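Seven screenings in and I'm still not over Gimitz

26th August

I got back from the Stomberg at gone midnight, and I should have gone straight to bed, but I put the kettle on and started typing instead, so forgive any wobbly sentences. They showed Gimitz again. The long version! All 143 minutes of it, on the big screen, with the scratchy bit in the second reel that makes everyone who knows the film grin at each other in the dark.

If you've been reading for a while you'll know I go on about this film a lot. If you haven't: it's a ghost story set in a ferry terminal, hardly anybody saw it when it came out, and the whole thing takes place over one very long night while the boats aren't running. There's a ticket clerk, a man with a suitcase he won't put down, and a voice on the tannoy that starts out reading the weather and ends up reading something else entirely. I first saw it on a tape a mate lent me and I had to stop halfway to turn the hall light on.
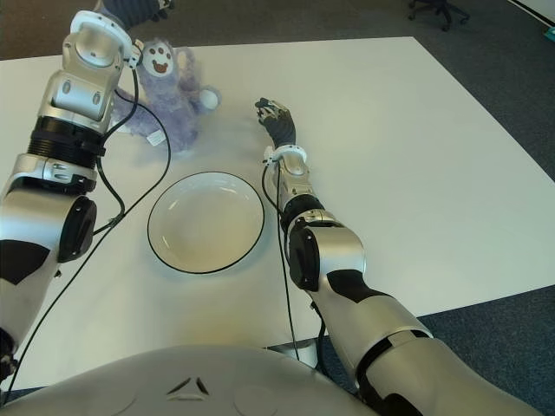 Last night was my seventh time with an audience, and I spent nearly all of it listening. I've always gone on about the look of the film (those green corridors, that awful carpet) and I'd never properly paid attention to the sound. What changed my mind was the talk beforehand by Nusrat Weerakoon, who put the new soundtrack restoration together from the old magnetic reels. She was brilliant. She had half an hour and could easily have filled three, and I'd have stayed for the lot.

Her big subject was the tannoy. I'd assumed it was an actor in a booth with a bit of crackle laid on top. She explained that they played the lines through a loudspeaker at the end of a long tiled hallway and recorded them from the other end, moving the microphone a little further off for each announcement. So by the last act the voice really is further away, and you feel it in your stomach before you've noticed anything. I've seen this film so many times and never once spotted that. I sat there with my mouth open. 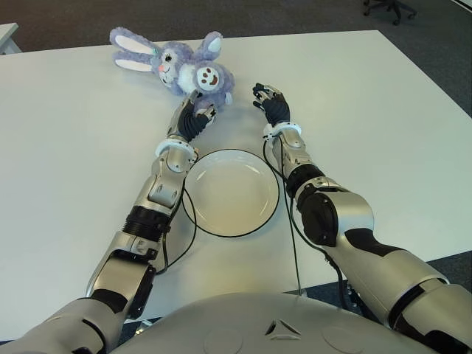
She also played us the suitcase scene twice, first with the restored sound and then with only the room tone, no footsteps, no music. The second go was much worse! Somebody behind me said "oh no" quite loudly when the lift doors opened, and they'd obviously seen it before. There's a hum under that whole scene that she traced to a drinks machine left running on the set, and the previous release had cleaned it off as a fault. She put it back. I could have hugged her for that.

The restoration covered 2,395 separate bits of tape, some of them only a breath long, all with handwritten labels, and a good few of those labels wrong. One box marked "gulls" turned out to be the missing scream from the car deck. It's in the new version and it is horrible, in the best way.

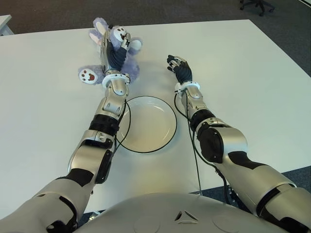
Lavender bunny, ears and all.

A quick word on the other film, as it was a double bill. Masix is the one Huamán made next, and I'd been told for years that it was a dud. It isn't! It's messy, and the middle wanders about, and there's a subplot with a beekeeper that I couldn't explain to you if you paid me. But the opening on the frozen reservoir is as good as anything in Gimitz, with the ice creaking all round the speakers, and I think anyone who likes slow, chilly horror would get on with it. The print was rather pink. I didn't mind.

I did have a small moan with the people in my row about the interval, which was far too short for the queue at the bar. I went back in with half a cup of tea and no biscuit and regretted it by the time the bees showed up.

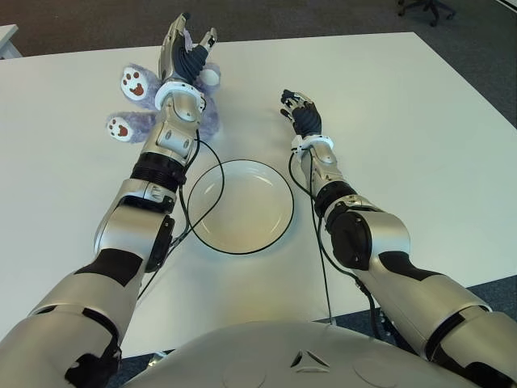

Anyway, the Stomberg is running the pair again in September, and Nusrat is coming back with more of the raw tapes, including the rehearsals for the last announcement. If you can only manage one, go for Gimitz, and sit near the middle, as the tannoy moves from the front speakers to the back during the car deck sequence and you'll miss half of it from the side seats. I've already booked mine. I'm dragging my sister along too, who hates ghosts and thinks she's coming to see something about ferries.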